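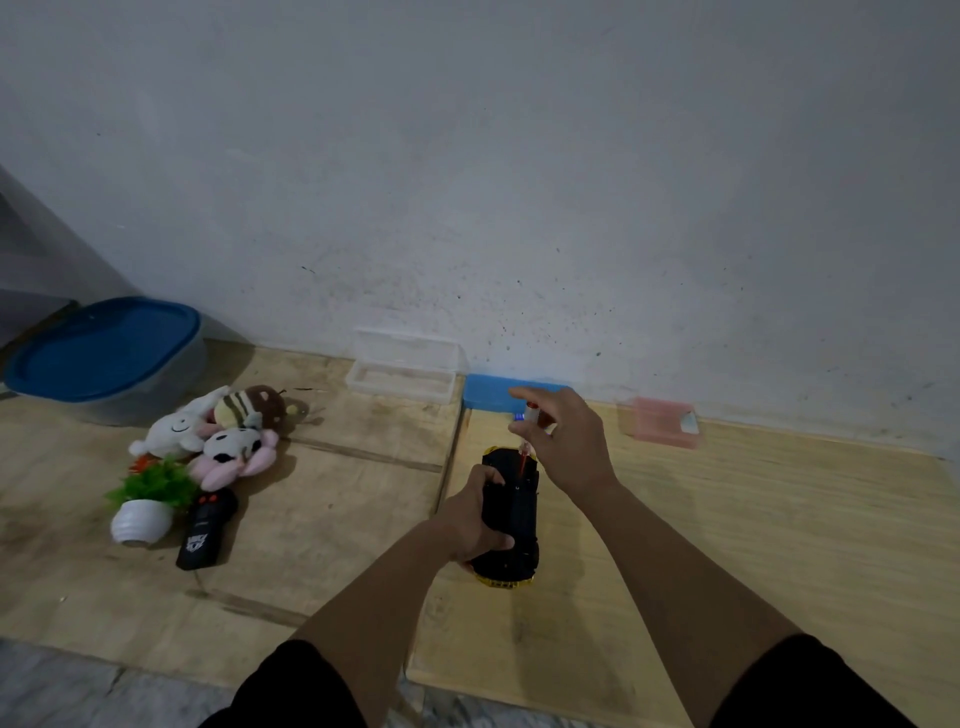

Hindon Soy Wax Melt Tray, Model 2037

Craft Supplies > Candle and Wax Making > Molds and Trays

The Hindon 2037 is a flexible silicone tray for casting small wax melts at home or for craft fairs. It replaces the earlier Odby tray, which had the same outer size but shallower cavities. Lids and labels sold for the Odby tray do not fit melts made in this one.

Specifications

Material: silicone, single piece
Cavities: 54, square, straight sides
Finish: matte inside, gloss underside
Maximum pour temperature: 200 °F
Color: gray
Pack size: 2 trays

Suitable materials

Soy wax, soy and coconut blends, and melt-and-pour soap. Paraffin can be used if it is poured below the maximum temperature. Do not use with epoxy resin. Resin dulls the inner surface, and melts cast afterward will stick. Trays used with soap or wax are not to be used for food.

Use

Set the tray on a flat baking sheet before filling. A full tray bends when lifted and will spill. Stir in fragrance and dye before pouring, then fill each cavity to the inner line. Leave at room temperature until the wax is firm all the way through. Refrigeration may cause frosting or cracks in soy wax. To release, pull the sides of the tray outward and push up from below, starting at a corner.

Cleaning

Wipe out leftover wax with a paper towel, then wash in warm water with dish soap. Do not scrape with metal tools. Dark dyes may leave a tint in the silicone, which does not transfer to later batches in normal use. Store flat.

Related items

Tindall pouring pitcher, stainless steel
Tindall clip-on thermometer
Grolturov dye chips, assorted

Availability

In stock. The round-cavity version is on back order until June.

Page updated Tuesday, January 23, 2024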